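오래된 나무 작업대 상판을 다시 살리는 방법을 물어보시는 분이 많아서, 이번에는 작정하고 길게 적어 봅니다. 저도 처음에는 겁이 나서 사포만 사 놓고 한 달을 미뤘는데요, 막상 해 보면 어려운 기술보다 기다리는 시간이 대부분인 작업이랍니다. 차 한 잔 옆에 두고 천천히 읽어 주세요.

# 나무 상판 샌딩과 오일 마감, 처음부터 끝까지

## 준비물

- 사포 80방, 120방, 180방, 240방
- 손 사포대 또는 원형 샌더
- 목재용 오일 (저는 Skovance의 무색 오일을 씁니다)
- 보풀이 없는 면 헝겊 넉넉히
- 방진 마스크, 니트릴 장갑
- 뚜껑이 있는 금속 통과 물

헝겊은 낡은 면 티셔츠를 잘라 쓰셔도 충분해요. 다만 수건은 올이 빠져서 표면에 붙으니 피해 주세요. 저는 그걸 모르고 썼다가 마른 오일 속에 박힌 파란 실오라기를 핀셋으로 떼어 내느라 저녁 한나절을 보냈습니다.

## 1. 상판 살펴보기

먼저 상판 위를 싹 비우고 마른 솔로 먼지를 털어 주세요. 그런 다음 창가 쪽에서 비스듬히 보시면 눌린 자국과 긁힌 자국이 훨씬 잘 보입니다. 연필로 살짝 동그라미를 쳐 두면 나중에 빠뜨리지 않아요.

눌린 자국은 바로 갈아 내지 마시고, 물에 적셔 꼭 짠 헝겊을 덮은 뒤 다리미를 잠깐씩 대 보세요. 섬유가 끊어지지 않은 자국이라면 꽤 많이 올라옵니다. 한자리에 오래 대면 나무가 그을리니 자주 들춰 보셔야 해요. 무늬목을 붙인 상판은 접착층이 들뜰 수 있으니 이 방법은 건너뛰시고요.

## 2. 샌딩

묵은 마감이 두껍게 남아 있으면 80방부터, 그렇지 않으면 120방부터 시작합니다. 손으로 하실 때는 꼭 나뭇결을 따라 움직여 주세요. 결을 가로질러 생긴 자국은 오일을 바르는 순간 신기할 정도로 또렷하게 드러난답니다.

방수를 올릴 때마다 가루를 깨끗이 닦아 내는 것도 잊지 마세요. 거친 알갱이 하나가 남아서 고운 사포 밑에서 굴러다니면 애써 다듬은 면에 긴 줄이 생깁니다. 저는 180방까지 끝낸 다음 물기를 살짝 머금은 헝겊으로 전체를 한 번 닦고, 완전히 마르면 240방으로 가볍게 마무리해요. 일어선 보풀이 정리되면서 손바닥에 닿는 느낌이 확 달라집니다.

모서리는 240방을 손가락에 감아 두세 번만 쓸어 주세요. 날카로운 모서리에는 오일이 잘 붙어 있지 못하거든요.

## 3. 오일 바르기

오일은 통을 충분히 저은 뒤 헝겊에 덜어서 얇게, 정말 얇게 바릅니다. 욕심이 나서 듬뿍 붓고 싶은 마음은 저도 잘 알아요! 그래도 첫 번째는 나무가 마시는 만큼만 주시면 됩니다. 13분쯤이라고 어림하지 마시고 타이머를 딱 13분에 맞춰 두었다가, 울리면 새 헝겊으로 남은 오일을 모두 닦아 내세요. 제품마다 시간이 다르니 통에 적힌 안내가 있으면 그쪽을 따르시고요.

표면에 고인 오일을 그냥 두면 끈적한 막이 되어 며칠이 지나도 마르지 않습니다. 혹시 그렇게 되었다면 새 오일을 조금 묻힌 헝겊으로 문질러 녹인 뒤 다시 닦아 내 보세요.

두 번째는 하룻밤 지나서, 세 번째는 그다음 날 저녁에 바르시면 좋습니다. 습도가 50퍼센트를 넘는 날에는 저는 하루를 더 기다려요.

**꼭 지켜 주세요.** 오일이 묻은 헝겊을 뭉쳐서 버리면 저절로 열이 올라 불이 날 수 있습니다. 물에 푹 적셔 뚜껑 있는 금속 통에 담아 두었다가 지역 규정에 맞게 버려 주세요.

## 4. 쓰면서 관리하기

다 마른 뒤에도 처음 얼마간은 무거운 물건을 끌지 않는 게 좋아요. 금속 상자나 통을 올려 두고 쓰는 상판이라면 바닥에 펠트를 붙이거나 얇은 깔개를 받쳐 주세요. 옮길 때는 밀지 말고 들어서 옮기시고요.
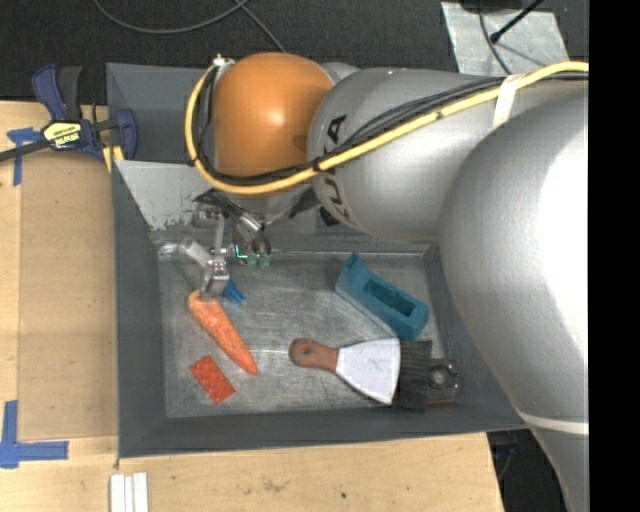
*밝은색 나무 상판 위에 올려 둔 짙은 회색 금속 통*

평소 청소는 꼭 짠 헝겊이면 됩니다. 세제가 필요한 날에는 중성세제를 아주 조금만 푸시고, 마지막에 마른 헝겊으로 물기를 거두어 주세요. 물방울이 떨어졌을 때 금세 스며들어 색이 짙어진다면 오일을 보충할 때가 된 거예요. 상판 전체를 다시 갈 필요는 없고, 240방으로 살살 쓸어 준 다음 한 번만 얇게 바르시면 됩니다.

검은 얼룩이 생겼을 때는 젖은 쇠붙이가 오래 닿아 있지 않았는지 먼저 떠올려 보세요. 참나무처럼 타닌이 많은 나무에서 특히 잘 생깁니다. 얕은 얼룩은 120방으로 지워지지만, 그 자리만 파이지 않도록 주변까지 넓게 다듬고 180방과 240방을 차례로 거쳐 주세요.

저희 집 상판은 해마다 10월에 오일을 한 번씩 보충합니다. 난방을 틀기 전이라 창문을 열어 두기에도 좋고, 냄새도 금방 빠지더라고요.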